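Open day at the Varghese workshop, Kekham
12/06/2025

The Varghese building is a ten-minute walk from Kekham station, past the bus depot and over the footbridge. Doors opened at 10. I got there early and waited in the entrance with a handful of other people, most of them from local gift shops.

Varghese prints and sews cotton bags, mostly for museum stores and bookshops. The open day takes in the cutting room, the print room, the sewing floor and a long room at the back where finished bags are handled and checked. Entry was free and you could walk around in any order. I started at the back, since the cutting room was crowded.

The canvas tote with Van Gogh's "The Starry Night" on the front was the one I had come to see. We sell a similar one from Irnirari and customers like the picture but complain about the straps. 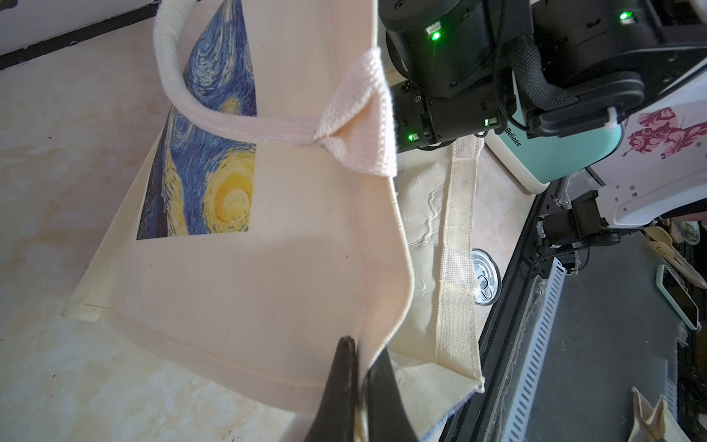

Straps are where most cheap totes fail. A handle sewn straight to the rim pulls the cloth out of shape after a few heavy loads, and then the stitching goes. I asked what the minimum order was for a printed design and was told 300 bags, with a better price at 1000. Plain bags can be ordered in smaller lots. Delivery before the holidays was already closed, and orders for that had to be in by November.

The print room was next. It smells of ink and it is warm, so I didn't stay long. A sheet by the door gave the day's run as 396 pieces. The staff said dark blues are the hardest color to keep even on natural canvas - the cloth soaks up ink at different rates, and a patch that looks fine under the lamps can look thin in daylight. They suggested washing a sample before ordering, cold and inside out. I took that down, as our customers ask about washing all the time.

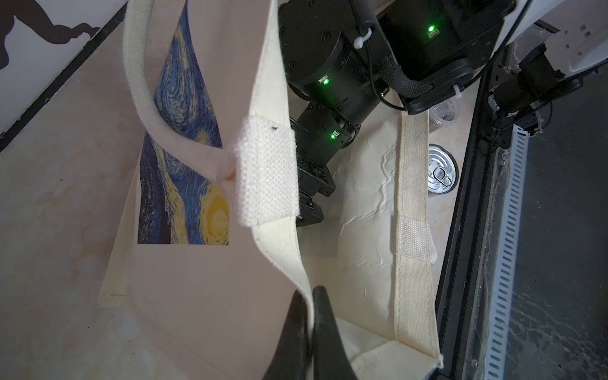 For a shop, the inside of a tote matters as much as the front. People open it, look at the seams and put a hand in. I would have liked a pocket, but a pocket adds to the price and Varghese only offers it on orders of 1000 or more.

The sewing floor closed for lunch at noon, so I saw only 2 of the machines running. Coffee was in the hall, along with a table from Tovov, who make hang tags and paper bands. Their recycled card was good and I took a few samples.

Parking is limited and the lot was full by 11. If you drive, use the street behind the depot. The next open day hasn't been set yet, but there is a sign-up sheet at the front desk.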